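May 2, 2024

Slept badly again, so I gave up before six and made coffee and sat with the seed catalog from Prustow like it was a novel. I know, I know, I have no business buying more seeds. The windowsill is full, the cold frame is full, and there are 4 trays on top of the dryer that I have to move every single time I wash towels. But they had a melon I'd never heard of and I've been thinking about it all day!

Work was fine. Long call with the Honen people about the invoices, and then another call about the first call. My lunch was crackers. I did finally find the missing payment, $935, sitting under the wrong account number, and I was so pleased with myself that I took my walk early and went the long way down by Bimcombe Park. The lilacs are out on the side with the tennis courts. Not all the way, but enough that you get the smell when the wind comes round. Two weeks ago there was nothing there but sticks.

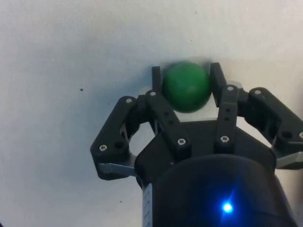

Anyway, the walk turned into errands, as it does. I stopped at Poulain for bread and they were out of the seeded one (again) so I got the plain round loaf and a lemon thing I ate on the bench outside. Then the library, where I owed 2 dollars on the bird book, and then the hardware store for twine. Came home with bread, twine, a new library book about lighthouses, and a blister on my left heel from the brown shoes. Those shoes are going in the donation bag. I mean it this time.

Moved the tomatoes outside for the afternoon to toughen them up and then completely forgot them until it started raining. One got flattened. I propped it up with a chopstick and talked to it for a bit, we'll see. The peppers stayed in, they're babies about the cold and I'm not risking it before the nights warm up. Last year I rushed everything and by July I had one sad pepper the size of my thumb.

Supper was soup from the freezer with too much of the bread. I wanted to start the lighthouse book but it's 537 pages and the print is tiny, so I read the picture captions and called it a start. Some of those keepers went months without seeing another person. I think I'd have liked it for a week, with a good radio.

Still raining now. I can hear the gutter dripping where it always drips, over the back step, and I really do need to call someone about that. Also: stamps, dish soap, return the blue casserole dish next door. And I'm ordering the melon.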